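Fesora pauses Utidach table trials after gripper fault

15/02/2025 — Fesora has paused trials of its Utidach two-arm system after a gripper closed without a command at the Laing site. 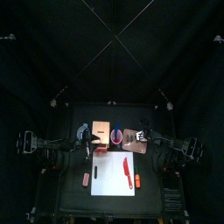 The Utidach table at Laing, with toy kitchen items set out.

The fault came in run 425 and nobody was hurt. Both arms were stopped by hand within 3 seconds.
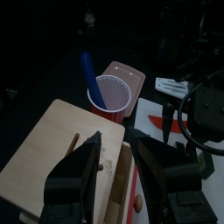
Rosaura Londoño said the stop should have been automatic, and that work would not restart until it was.

Engineers have traced the fault to a software update sent out in July.

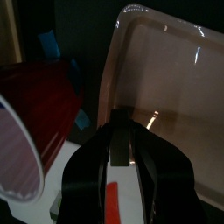

Are other sites affected?
Only Cellarau runs the same update, and its 27 units have been switched off.

A corrected version is being tested — results will be published. 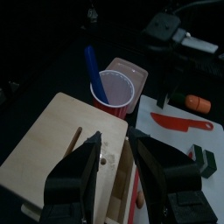
Gripper and toy items, Utidach trials.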